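Hand-held gripper vs remote arm for folding demos — which one do I do more of??

Forum: Teaching by Demonstration
9 replies

sosville_dan
Posted 7:12 pm
Trying to get a fold-a-jumper policy going before the end of November. Two ways of collecting at my place. One is the hand-held gripper (fingers on a handle, camera up top, you just do the job with it). Other is the little Drikeo arm on the desk, driven with a leader arm.

So far 1140 demos with the hand-held and a miserable number on the arm becuase it's so slow. Policy gets to the sleeve, pinches air, lifts nothing, carries on folding like it's got fabric. Every time.

Do I keep going with hand-held until I hit 2000 or stop and do the rest by remote? Don't want to waste another fortnight.

Ofori
Posted 7:31 pm
Remote. Always remote. The arm can only do what the arm can do, and with a hand-held you cheat without knowing. You twist your wrist in ways the Drikeo will never reach. Then you wonder why it misses.

murraylane
Posted 7:38 pm
Disagree with Ofori, sorry. I've done both. Leader arm demos on cloth are full of pauses and second tries. Policy learns the pauses. Mine used to hover over a tea towel for ages, colour me unimpressed.

Wrist thing is real but you can filter it. Run every demo through the arm's reach check, bin the ones that fail. I lost a fair few, didn't matter.

Ofori
Posted 7:44 pm
"didn't matter" — on a tea towel. A tea towel is a square. Jumper has sleeves.

sosville_dan
Posted 7:50 pm
I do run the reach check. Most pass. So I don't think it's that? Could be the height I come in at. I tend to come straight down on the sleeve.

ebenezer_d
Posted 8:05 pm
Straight down is your problem. Knit squashes. You press, it flattens, fingers close on top, sometimes you get a pinch of fuzz and sometimes you don't. When YOU do it you feel it miss and go again in half a second. Policy has no feel, just sees fingers shut near sleeve = done.

Go in low from the side. One finger under the edge of the cuff, other one on top, then close. Under the edge is the bit the camera can see. Do it slower than feels natural just for that part.

Ebenezer Dogbe btw, I did the cloth part of the Muvix write-up if anyone read that. Nobody did lol

murraylane
Posted 8:11 pm
I read it! Fig with the pillowcases was good.

+1 on the finger under. Also start wider than you need. If the gap is tiny before you even get to the cloth the fingers just plough the sleeve along in front of them.

Ofori
Posted 8:20 pm
Fine advice and it works on a remote arm as well. Still say the last few hundred should be on the real robot.

sosville_dan
Posted 9:46 pm
OK went and tried it. Moved off the desk as well, doing these on the bed now, afternoon lot before the sun went and I've just looked back through them. Pink knit, laid flat, always starting from the cuff. Hand-held only.

Going under the edge feels fiddly. I keep wanting to lift my hand and come at it from above, old habit. But going through the recordings I can tell by eye when the tip is under and when it isn't, never could with the old ones, it was all just fingers on top of wool.
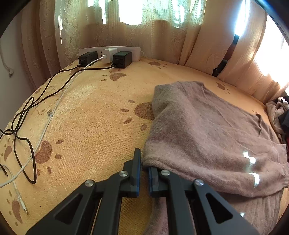 So the plan is scrap the straight-down ones. Hurts but whatever. Keep only the ones where a finger goes under, get that back up to a decent number, then do a smaller batch by remote on the same jumper and see if Ofori is right.

Couple of questions still
— do I change the blanket between batches or leave it
— does bright window light stuff things up, or is it good to have some
— ribbed bit vs plain bit of the sleeve, does it matter where I grab

ebenezer_d
Posted 9:58 pm
Change it. Plain, patterned, whatever's in the cupboard. If you only ever use the one, the policy starts using the pattern to work out where it is. Same with light, get some with the curtains open and some with them shut, and a few at night with the lamp.

Ribbed bit. It's thicker and it holds its shape so the finger has something to get under. Plain knit rolls.

murraylane
Posted 10:03 pm
Don't scrap the old ones!! Keep them in a seperate folder. I cut them at the point of the grab and kept everything after. The folding part is still good data, it's only the pinch that's bad. Saved me redoing 2800 clips.

Seung-woo Min has a script for the cutting, he posted it in the tools section. Looks for where the gripper width stops changing. Works ok. Trips up if you rest the fingers shut, so don't do that.

Ofori
Posted 10:15 pm
Cutting demos in half and gluing the ends to a different start. You will get a jump at the join. I've seen it, arm grabs the sleeve and then twitches a hand's width to the left.

murraylane
Posted 10:19 pm
I don't glue them, I train on them as their own short demos. No join.

Ofori
Posted 10:22 pm
Ok that's less bad.

sosville_dan
Posted 10:30 pm
Right, old ones into a folder, will try the script tomorrow. Two blankets, curtains open then shut. Remote batch after that. Will post the miss rate for both so you two can argue with numbers.

Anyone know if the script wants the width in mm or metres? Mine logs mm.

murraylane
Posted 10:34 pm
metres. divide first or it cuts everything at frame zero, ask me how I know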